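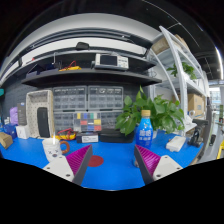 Zumoron 手持式采集夹爪

Zumoron 是一款手持式双指夹爪，用于在没有机械臂的情况下采集抓取、放置类操作示范。操作员手持夹爪完成任务，设备同步记录广角画面、夹爪开合量和手部位姿，导出后可直接用于模仿学习训练。

适用场合

桌面整理、杯瓶类物品移位、零件盒取放、工具归位。适合在实验室、办公室、库房等现成环境中采集，桌面和背景不需要专门清理。训练数据中物品种类多、摆放杂一些，对策略的泛化有帮助。

结构

两根手指左右对称，由手柄扳机联动。指面装有洋红色带棱软垫，侧边为深灰色，指根固定在米白色安装板上。软垫为易损件，松开螺丝即可更换，更换后需重新做一次开合标定。

鱼眼镜头朝向指尖，两指始终在画面内，便于后期检查接触时刻。镜头成像为圆形，四角为黑色，导出时可选择保留原图或裁切为方形。

主要参数

手指数量：2
整机重量：600 克（不含线缆）
连续采集时间：5 小时
数据接口：USB-C
存储：内置存储卡，支持边采边传
配套软件：Funholm 采集端，支持 Linux 和 Windows

采集流程

开机后将夹爪完全张开，再完全闭合，软件提示标定完成后开始录制。每条示范从手指张开、未接触物品的状态起录，到物品放稳、手指离开后停止。动作保持匀速，避免手腕突然翻转。中途掉落或碰倒物品的，按侧键标记，软件会把该条单独归类，不会自动删除。

更换任务时请在 Funholm 中新建任务名，不要沿用上一个。同一任务建议由不同的人采集，每隔一段时间调整物品位置和朝向。

反光物品和透明容器可以采集，但位姿跟踪依赖环境纹理，长时间正对白墙或纯色桌面时可能丢失跟踪。出现提示后把夹爪抬高，让镜头看到周围的货架或墙面，待指示灯恢复后继续。

包装清单

夹爪主机、USB-C 线、备用软垫一对、内六角扳手、标定卡、硬质收纳箱。

选配件

Nastbridge 腕托，适合长时间采集。
Tuncer 机械臂转接法兰，可把同款手指装到机械臂末端，使采集与部署时的指尖外形一致。订购时请注明机械臂型号。

售后

整机保修一年，软垫不在保修范围内。固件更新说明见下载页，当前版本为 29，旧版本录制的数据仍可读取。批量采购及定制手指请联系 Ashley Mellor，技术问题请联系 Callum Sowerby。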